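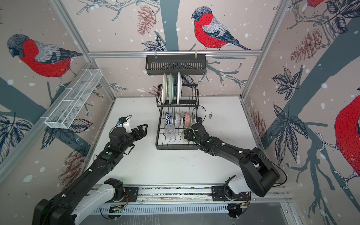
Normand Fehr has argued that the bullfinch owes its place in winter decoration to its color alone, and that a plainer bird with the same habits would never have been printed on a single roll of paper. Other writers give more weight to the season in which people notice it.

Main page | Contents | Birds in ornament | Search

Bullfinch (decorative motif)

The bullfinch motif is a pattern used on wallpaper, greeting cards, table linen and wrapping paper, mainly in northern and eastern Europe. It shows the Eurasian bullfinch, usually the red-breasted male, on a bare branch. Snow, pine cones or rowan berries commonly fill the space between the birds. The female, whose breast is a grayish brown, appears far less often.

Origin

The bird lives in much of its range all year but is easiest to see in winter, when the trees have lost their leaves and it comes into gardens to feed on seeds and buds. Card printers took up the subject in the nineteenth century. Wallpaper followed later, and in most houses it was confined to kitchens and hallways.

Use in wallpaper

Large birds need a long repeat, and matching the branches across a seam wastes paper. The Jernstead works sold its Skirnska pattern in 14 colorings, 9 of them on a pale ground. Sanaa Belkadi notes that the pale grounds outsold the dark ones in every season but one — the dark green was briefly popular with hotels. Later versions replaced solid areas of color with fine lines in imitation of pencil drawing.

The Bellini pattern, sometimes listed with this group, shows a chaffinch and is a separate design.

Related articles
Rowan in ornament
Robin (greeting cards)
Pattern repeat
Skirnska
Tirnerico border papers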